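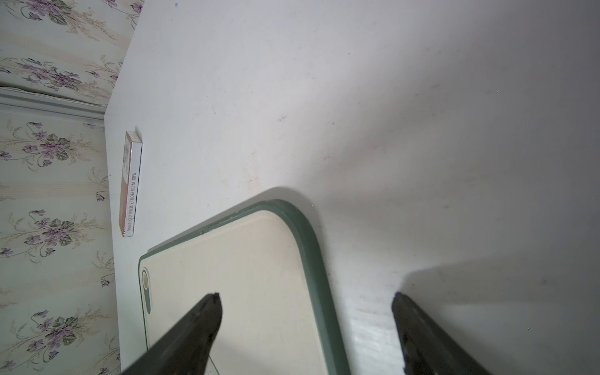 Progress report to the Tranden fund
Project: Learning to handle flat objects from wrist camera views
Prepared by: Despina Căpraru, Brirnville group
Date: 2026-03-17

Dear Ms Pop,

I send you the second report of our project. It covers the work on the wrist view method and the first results on the kitchen table task. The money part is in a separate letter from Omar Srour, so I will not repeat it.

1. What we wanted to do in this period

In the proposal we promised a method which decides where the gripper should go by looking only through the small camera at the wrist. Flat objects are difficult for such a method. A cutting board is thin and wide, and when the gripper comes near, the camera sees only one corner or one side of it. The robot must then decide from a rim, a shadow or a rounded corner where the rest of the object is.

Paula Cârstea wrote the part of the program which finds the rim. It first marks the places where the border of an object meets the table, and then it proposes a line of approach for the two fingers. Catinca Pîrvu prepared the demonstrations, all of them by guiding the arm by hand - the motion planner was switched off. We recorded 103 demonstrations. After checking we kept 96 of them for training, and the other seven were removed because the camera pictures and the arm positions did not agree in time.

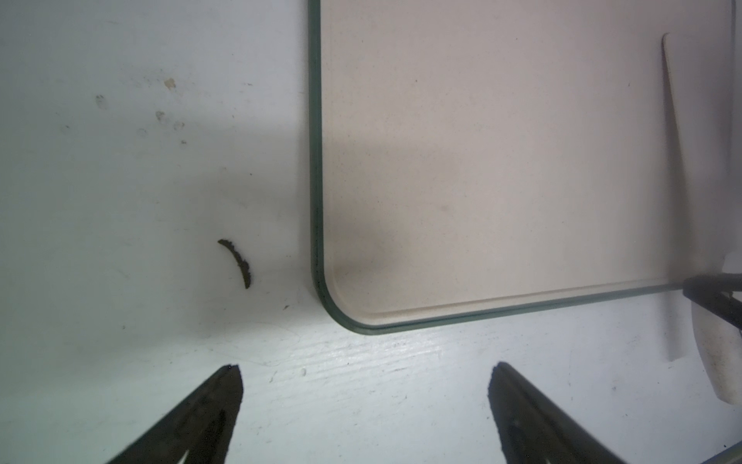 2. Results

We compared two versions of the method. The first one was trained on whole pictures, as in our earlier report. The second one also receives the rim lines as a separate input. Each version made 55 attempts to bring one finger to each side of a rim without pushing the object away. The first version succeeded in 31 attempts and the second in 44. We are satisfied with this difference, but I must say that the attempts were made with a small number of objects and it is too early to promise the same for others.

Most of the remaining failures have one cause. When the shadow of the arm falls along a pale surface, the program sometimes takes the border of the shadow for a rim. The approach line is then turned to the wrong side and the fingers close beside the object. Transparent borders are the second cause, but we met them less often. We tried to make the training pictures darker and lighter by computer, and this helped only a little.

Small marks on the table gave us less trouble than I expected. I had asked Paula to prepare a filter for them. She tested it on the recorded pictures, the results with and without it were the same, and we left it out.
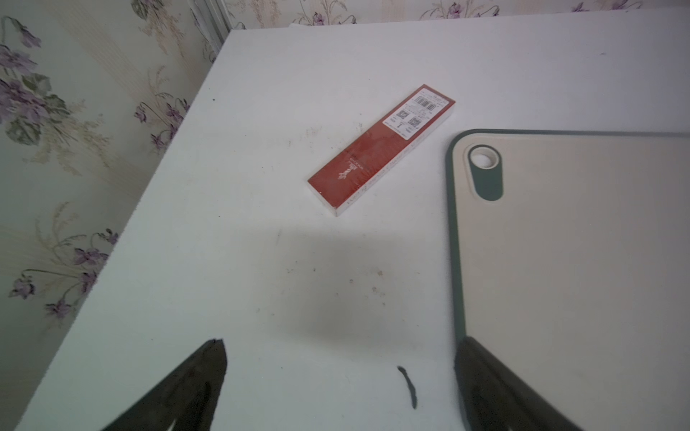 3. Change to the plan

In the proposal the boxes were planned for the last period. We moved them forward, so that the method sees narrow objects and wide objects on the same table. A long box asks for a different decision, as the fingers can go around its short side and there is no need to search for a rim. At present the program still searches for one, and this costs time in every attempt. Omar proposes to let the method choose between the two ways before the arm goes down. I agree with him.

The software from Jonico works well with our arm - the delay which I described in the first report is now corrected. The replacement finger pads ordered from Barbu have not arrived yet. We continue with the old ones and we do not expect this to change the results.

4. Work until the end of April

We will do 3 things. We will record new demonstrations with the lamp in other positions, repeat the comparison with the choice step included, and write down the full method for the public report. Catinca will also put the recorded data in order, so that your reviewer can open it without our programs.

I would like to ask for one decision from your side. The agreement says that the data must be delivered together with the final report. We would prefer to deliver the first part earlier, with the checked demonstrations only. Please let me know if this is possible.

With kind regards,
Despina Căpraru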